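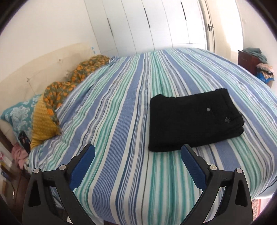 Can a folding arm built at home learn its job from demonstrations made with a hand-held gripper?

It can learn part of the motion, and in our build that part was small enough that we would advise others to test for it early, before spending on a second arm.

4. Demonstrations and transfer to the Skelari arm

4.1 What was built

The arm, which we call Skelari, was put together between a spare room and the shared workshop at Hovland. The base, shoulder and elbow were made at Hovland, where there is a decent bandsaw and a pillar drill; the wrist was assembled at home on a kitchen worktop. Joint motors came from Flevov as a boxed set. The whole build came to over 700 pounds, not counting the parts we broke. We give the figure because write-ups of home-built arms often leave out the clamps, the second power supply and the cable that has to be bought again, and arrive at a total that we could not get near.

The control software, Clisero, is our own and is plain. It reads one camera image and the finger opening, and gives out a short run of wrist positions. We make no claim for it beyond saying that it trains on a home computer overnight and that its faults are mostly known to us.

4.2 How the demonstrations were made

We recorded 374 demonstrations of folding trousers and similar garments on a made bed. A person holds a gripper, brings the fingers to the cloth, closes them, carries the edge over and lets go. The garment is then shaken out and laid down again. Most of the recording was done in November, in the afternoons, with the bedroom light on for the later ones.

The case for working this way is usually put in terms of speed, and on speed we have no complaint. A person with a gripper in the hand folds nearly as fast as a person without one once the first hour has passed. Our doubts concern what the recordings contain. The hand makes dozens of small corrections for a slipping hem or a leg that has twisted, and it makes them using feel as well as sight. The camera keeps the correction and loses the cause. When Clisero later produced a sideways twitch just before closing, we could find the same twitch in many of the demonstrations, and no sign in the images of what it had been answering.

We also question the choice of bed, which was ours. A bed is where people fold clothes, and for that reason it was attractive. It is also soft, and the covering moves with the garment. Stripes were a further difficulty. On a patterned cover the lines wrinkle as soon as anything is dragged across them, and a network looking for something to hold on to may well choose the stripes over the cloth. We did not run a plain cover alongside, so this remains a suspicion.

Dark clothing made labelling slow. On matte black fabric the join between one leg and the other is hard to find in a small image, and two labellers given the same recording often put the upper leg's edge in different places. Zoltán Kozma relabelled the worst of them and reported that he disagreed with himself a week later.

4.3 Starting positions

A garment laid out straight is an easy case, and we think too much published folding starts from it. We therefore asked for untidy starts, including crossed legs and cords left hanging (Figure 1). A loose cord matters more than its size suggests. If it lies under the fingers it is picked up with the waistband, and the arm then lifts both, with the cord pulling the waistband out of line as it rises. The person making the demonstration simply nudges the cord away first, often without noticing having done so. Anyone reading the recordings as a complete account of the task should look for that nudge and ask whether their arm could make it.

We wrote no rule for how wide the fingers should be opened on the approach, and should have. Some people came in wide and some nearly closed. Clisero learned an opening somewhere between the two that suited neither, and the first trials were spent watching the fingers land on top of the fabric and press it into the mattress.

Figure 1. A crossed-leg start. The black garment lies lengthwise on the striped duvet, its legs overlapping in a shallow X and its drawstring loose at the waistband end. One hand-held gripper is open in the foreground; a second, marked GenRobot.AI, is held at the left.

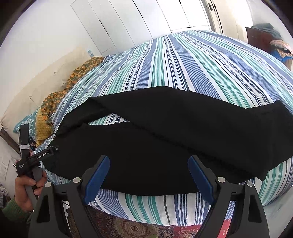 4.4 Trials on the arm

Skelari was clamped to a board beside the same bed and given 31 attempts at a single fold from an untidy start. We counted an attempt as a success if the moved edge came to rest within a hand's width of its target and the rest of the garment stayed put. By that measure 2 attempts succeeded. Both began with the legs nearly parallel, so neither says much about the crossed starts we had set out to study.

The failures were dull. In most, the fingers closed on nothing, or on a pinch of the cover. In several the grip was good and the arm then lifted too high, dragging the whole garment towards the base. The elbow sags under load, and a sag that does no harm above a hard table puts the fingers into the bedding here. Part of the blame therefore belongs to our joinery, and we cannot say how large a part. A stiffer arm fed the same demonstrations would settle it, and we do not have one.

We tried adding a fixed upward offset at the wrist. It cured the pressing and made the empty grasps worse.

4.5 What we would not claim

It would be possible to present the two good folds in a short video and say that a home-built arm had learned to fold trousers from hand-held demonstrations. Each word of that could be defended. We think it would mislead anyone planning a build, and we have seen enough videos of this kind to wonder how many attempts sit behind each one. Builders who publish a clip should print the number of attempts next to it.

Nor do we claim that more recordings would have helped. Training on half of the set gave an arm that behaved, to our eyes, much the same. The next set will be smaller, recorded on a table with a plain cloth, with the finger opening fixed on approach and the cord tucked in or left out on purpose and noted either way. The elbow is being remade at Hovland in thicker stock.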